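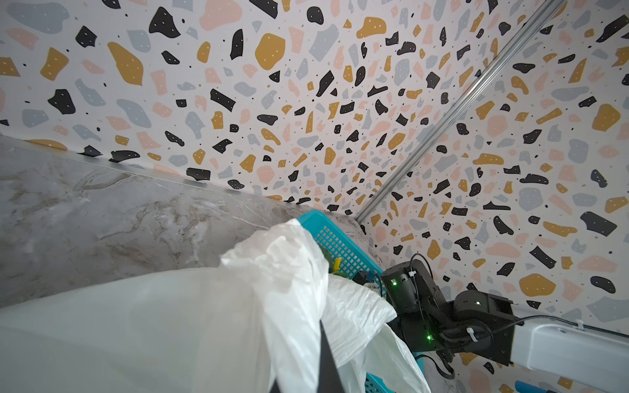

Joltham 2 Wrist-View Recording Kit

The Joltham 2 records demonstrations for policy training on small tabletop arms. A camera at the wrist or gripper logs video while an operator guides the arm by hand or from a leader unit. Joint positions and gripper state are stored with each video stream on a common clock.

Typical work is household handling: plastic bags, perforated baskets, small items partly hidden by film. Folded translucent plastic changes shape with every contact, and a useful set needs many starting arrangements. Keep a gripper finger in view throughout – the training scripts use it as a position reference.

Contents
Wrist camera with bracket
Sync board and 4 cables
Sternura recording software, single-seat license
Printed setup guide

Specifications
Arms supported: 2 per sync board
Episodes per storage card: 2,000
Camera and bracket weight: 279 g
Export: video files with a joint log per episode

Episodes can be trimmed, relabeled or rejected in Sternura before export. Rejected episodes stay on the card until it is cleared.

Servo arms from Jisham fit without an adapter. Laskowska arms need the long bracket – order separately. Kits ordered with the long bracket ship in September.

Page updated Monday, March 17, 2025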